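## League notes: how the playoff seeding works this season

The Mendeston Regional Basketball League has changed the way it places teams for the playoffs. The new rules were sent to clubs in November and apply to all games already played this season. The summary below covers the parts that club secretaries have asked about most often. The full text is in section 6 of the handbook.

### Ranking within a division

Teams are ranked first by win percentage. The old points system, with two points for a win and one for a loss, is no longer used. Under that system a team that had played more games could sit above a team with a better record, and the table was hard to read until the last week.

A forfeit is recorded as a 20–0 loss. It counts toward win percentage but is left out of every point-difference calculation. A second forfeit in the same season removes the team from playoff consideration.

### Ties between two teams

When two teams finish with the same win percentage, the following steps are applied in order:

1. Record in games between the two teams.
2. Point difference in games between the two teams.
3. Record against teams in the same division.
4. Point difference in all division games, capped at 15 points per game.
5. Coin toss by the league office.

The cap in step 4 is new. Last season Grosar and Jamer finished level, split their two games by the same margin, and had identical division records. The tie was settled on total point difference, and Grosar took the higher seed on the strength of one 60-point win in December. With the cap in place that game would have counted as 15 and Jamer would have been seeded third.

Overtime points do not count toward point difference. A game that is level at the end of regulation is entered as a one-point win, whatever the final score.
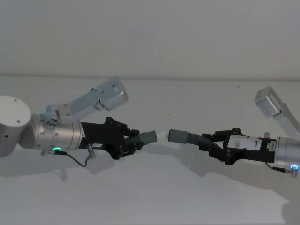 ### Ties among three or more teams

A separate table is drawn up using only the games among the tied teams. Win percentage in that table decides the order. If one team separates from the group, at the top or the bottom, it is placed and the remaining teams start again from the first step. If two teams are left, the two-team procedure applies from step 1.

Three-way ties have been handled incorrectly at least twice in recent seasons. In both cases the office carried the three-team table forward after one team had been placed. The restart is now stated in the rule itself.

### Seeding across divisions

Eight teams qualify. The three division winners take seeds one to three in order of win percentage. The remaining five places go to the best records among all other teams, regardless of division. A division winner cannot be seeded lower than third, even when a second-place team has a better record.

Head-to-head results are used across divisions only if the teams met at least twice. Otherwise the office goes directly to capped point difference per game.

### Player eligibility

A player must appear in six regular-season games for the same club to be eligible for the playoffs. An appearance means time on the court as shown on the official scoresheet. Being listed on the bench does not count.

There are 198 players on the current register. Clubs should check their own lists against the scoresheets before the end of February. Corrections sent in after the last regular-season game will not be accepted.

### Venues and tickets

First-round games are played at the home court of the higher seed. A first-round venue must seat at least 700. Clubs whose regular gym is smaller need to name a substitute court by the end of January.

The semifinals and final will be held at the Danko Center, which has 1,183 seats for basketball. Each semifinalist receives an equal allotment, and unsold tickets must be returned by noon on the day before the game.

### Scoresheets

Several sheets from the first half of the season arrived without the overtime column filled in. The final score alone is not enough under the new point-difference rule. Home clubs should enter the score at the end of regulation on a separate line and have both coaches initial it. Sheets without that line will be sent back, and the game will be shown as pending in the table until a corrected copy is received.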